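Galeria: a separação por cores, parte laranja

17 de agosto de 2023

Quem acompanha este cantinho sabe que ando há meses a arrumar a caixa grande de peças de construir que veio da feira de Clarcombe. Comprei-a em fevereiro, a granel, sem ver o fundo (erro clássico!), e pelo caminho já passaram os vermelhos, os amarelos e uma quantidade absurda de cinzentos. Agora chegou a vez do laranja, a minha cor preferida e a que aparece menos nos lotes usados.

O método continua o mesmo de sempre: despejar aos poucos num tabuleiro azul, espalhar bem com a mão e só depois começar a escolher. O azul faz uma diferença enorme com as peças laranja. Já tentei em cima da toalha aos quadrados da cozinha e fiquei com os olhos a arder ao fim de meia hora — nunca mais.

Um punhado de laranjas de vários tamanhos espalhado no tabuleiro azul, com uma pilha branca metida no meio da confusão. As pilhas vão para o frasco à parte.

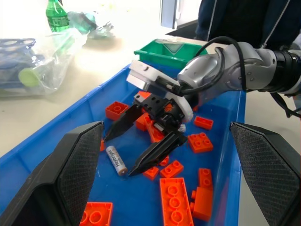
Skevwood escreveu nos comentários que as pilhas soltas são o pior dos lotes em segunda mão, porque basta uma ter vertido para estragar as peças que lhe ficam encostadas, e que lá em casa passa tudo por água morna com um bocadinho de vinagre antes de guardar. Pergunta também se vale a pena separar por cor ou se não seria melhor separar logo por formato.

Boa pergunta, e confesso que mudei de ideias umas quantas vezes! Para quem constrói a partir de instruções, o formato ganha de longe: encontra-se muito mais depressa uma peça pequena numa gaveta de peças pequenas do que no meio de 1.910 peças da mesma cor. Eu construo de cabeça, quase sempre casinhas e barcos, e o que procuro primeiro é a cor. Depois logo se vê o que encaixa. Quanto ao vinagre, uso, mas só nas que têm manchas. Para o resto chega detergente da loiça e uma escova de dentes velha (a secar de um dia para o outro em cima de um pano, com os furos para baixo).

A segunda fotografia é mais de perto. Gosto de ver as peças viradas ao contrário, com os tubos redondos por dentro, e há uma curva muito lisinha que já estou a imaginar na proa de um barco.

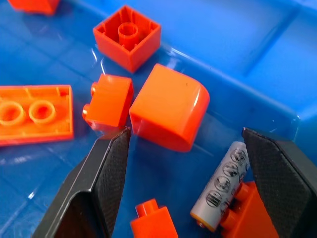 As curvas vão para um saquinho próprio, junto com as rampas e os arcos, e as peças de um só pino ficam numa caixa de comprimidos daquelas com divisórias, que fecha bem e cabe na gaveta de cima. Tudo o resto segue para as caixas transparentes da Sovevis, com a etiqueta virada para a frente. Até agora estão catalogadas 213 laranjas, contando as que já cá tinha, e ainda falta um saco inteiro por abrir.

A seguir vêm os verdes, que me assustam um bocado, porque há dois tons quase iguais e à noite, com a luz do candeeiro, não distingo um do outro. Se alguém tiver um truque para isso, a caixa de comentários está aberta!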